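Imprimir esta página | Enviar por correo electrónico

Laltivix 2: reseña del programa de sincronización y segmentación de demostraciones

Por Nga Nông

Laltivix es un programa de escritorio para preparar demostraciones hechas con pinzas de mano antes de entrenar una política de control. Lee el vídeo de cada pinza y los datos inerciales, calcula la trayectoria, alinea las dos manos en el tiempo y exporta episodios ya cortados. Lo publica Codel y funciona en Linux; la versión para Windows existe, pero no la he probado.

Lo he usado desde febrero en tareas a dos manos con piezas pequeñas. Antes trabajábamos con una colección de scripts propios que mantenía Quang Lã y que solo él entendía del todo. El punto de comparación es ese.

Instalación

Se instala desde un paquete único. La calibración de cámara se hace con un tablero impreso y el asistente va pidiendo posturas hasta que acepta el resultado. En la primera pinza me lo aceptó al segundo intento. En la segunda tuve que bajar la exposición a mano, porque el ajuste automático quemaba las casillas blancas y el programa no avisa de ello: solo dice «error de reproyección alto».

Los parámetros se guardan en un archivo de texto por dispositivo. Se agradece poder meterlos en el control de versiones.

Trayectorias

El módulo de localización visual es lo mejor del programa. De un lote de 200 episodios recuperó la trayectoria completa en 189. Los otros 11 fallaron casi todos al principio, con la pinza muy cerca de la mesa y poca textura a la vista. Una superficie de madera con veta marcada ayuda bastante; con un mantel liso los resultados empeoran.

Los materiales transparentes son otro asunto. Un frasco o un disco transparente refleja lo que tiene alrededor, y los puntos característicos que caen sobre él se mueven de forma distinta al resto. Laltivix permite dibujar una máscara fija para excluir los dedos de la propia pinza, pero no tiene máscara dinámica para objetos ni para la otra mano.

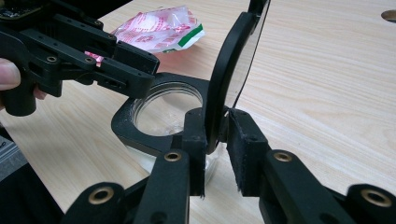

Cuando las dos pinzas trabajan juntas, esa carencia se nota más. Si la segunda ocupa un lado de la imagen y se mueve, el filtro de valores atípicos suele descartarla, aunque no siempre. Yaw Ackah escribió un complemento que segmenta la otra pinza y pasa la máscara en cada fotograma. Funciona, a costa de duplicar el tiempo de proceso.

Sincronización

La alineación temporal entre manos se hace por correlación de los giroscopios: se dan unos golpes con las pinzas al empezar y el programa busca el pico. El desfase residual que medimos fue de 31 ms en el peor caso. Para coger y dejar objetos sobra. Para pasar una pieza de una mano a otra preferiría menos, y acabamos corrigiendo a mano los episodios en los que el cierre de una pinza aparecía antes de tiempo.

Segmentación y etiquetado

El corte automático usa la apertura de las mordazas y la velocidad. Separa bien la aproximación, el agarre y la retirada. Falla con los agarres tentativos, cuando el operador cierra un poco, recoloca y vuelve a cerrar: genera tres segmentos donde debería haber uno. Hay un umbral para unirlos, escondido en las preferencias avanzadas, y con 300 ms desapareció la mayoría de los cortes sobrantes.

La línea de tiempo es cómoda con el teclado. Mỹ Lý, que revisa más episodios que yo, echa en falta deshacer en varios pasos. Solo se puede deshacer la última acción.

Exportación

Exporta a Zarr y a HDF5. El formato propio no lo hemos usado. Las orientaciones salen como cuaterniones con la parte escalar al final, algo que la documentación menciona en una nota al pie y que nos costó una tarde de entrenamiento inútil. La conexión con Fovau, el planificador que usamos para reproducir las trayectorias, requiere un conversor corto que no viene incluido.

Valoración

A favor: localización fiable, configuración en texto, buen manejo con teclado.
En contra: sin máscara dinámica, deshacer de un solo paso, mensajes de error pobres.

Lo seguiremos usando. Para una sola pinza lo recomiendo tal como viene; para dos, conviene contar con alguien que programe el complemento de máscaras. El soporte contesta en un par de días y Hường Văn recibió una versión corregida del exportador después de enviar un informe de fallo con los datos adjuntos.

Contacto | © Quintana, reseñas de software técnico | Volver arriba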